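Wastier at the Drultthorpe: did anyone else stay to the end?

mothballed_usher
Went on the second night. It's billed as 90 minutes of movement theatre about marriage and it is certainly 90 minutes. A man in an apron irons the same shirt until the lights change. Then his wife irons it. I've read the programme note twice and I gather the shirt is patriarchy. Has anyone got further than that?

lekden_lil
I thought the shirt was her father. Same conclusion, I suppose.

I loved it, for what it's worth. The bit where they swap shoes without looking at each other had me in tears, and I'm not a crier at this sort of thing. I'm usually a looker-at-the-exit-sign.

gallery_rat
There were 22 of us in, and I include the man asleep in row C. I don't object to a show with no words. I object to a show with no words and a programme essay of four thousand of them. If the body can say it all, let it.

lekden_lil
You didn't have to read it, rat.

gallery_rat
I'd paid for it. Two quid.

mothballed_usher
Rat has a point about the essay. "The domestic is a wound that has learned to set the table." Has it? Mine can't find the forks.

pocketful_of_cues
I did lights for the Lekden run last October so I'm biased, but Ajith Kurian (he's the ironing one) has been working on this piece for years and it used to be funny. There was a whole section with a pram and a tuba. It went when they got the new director, Pillai, who thinks laughter lets the audience off the hook. I liked being let off the hook. I'd have kept the pram at least.

lekden_lil
Disagree! The tuba version was a sketch show. People laughed at the man in the apron for being a man in an apron, which is about as radical as the end of a pier. Now you have to sit there and notice that you were about to.

gallery_rat
I noticed I was about to leave.

mothballed_usher
Were we meant to boo the husband at the end? Someone behind me did, very quietly, like they were trying it out.

pocketful_of_cues
In Lekden they clapped him. Make of that what you will about Lekden.

Kitchens on stage, though, I never believe them. All that sitting about at an empty table being oppressed. Put a sink in.

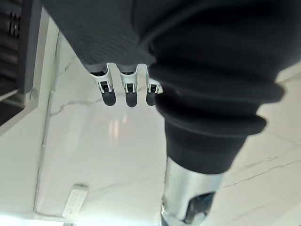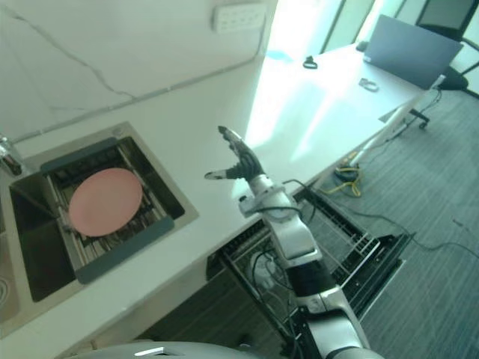
And the ending needs a blackout, not a fade. I argued for a blackout in Lekden and was told a fade was "more generous". Generous to whom? Half the house started putting their coats on and then had to sit down again, holding them.

lekden_lil
I had my coat on. I felt complicit. I think that's the point?

gallery_rat
The heating was off, Lil. We all had our coats on.

mothballed_usher
Fine, I'm going again, I've a spare ticket for the matinee if anyone wants it. Rat, you're welcome to row C.

gallery_rat
Is it an aisle seat?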